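Informe de avance para Sobczak: servidor comunitario de Tarnesstead
14 de agosto

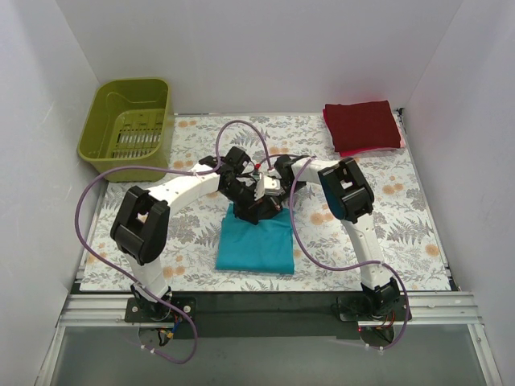
Dos brazos robóticos sobre un paño doblado de color verde azulado.

En julio abrimos la segunda región del juego, Sikham. Se registraron 600 jugadores y 80 de ellos entran cada noche. El equipo de Comolum entregó 300 misiones traducidas; faltan las del puerto, que tienen diálogos muy largos.

Hubo 2 caídas del servidor, las dos durante el evento de gremios. Pedimos mover una parte del dinero de publicidad al alojamiento.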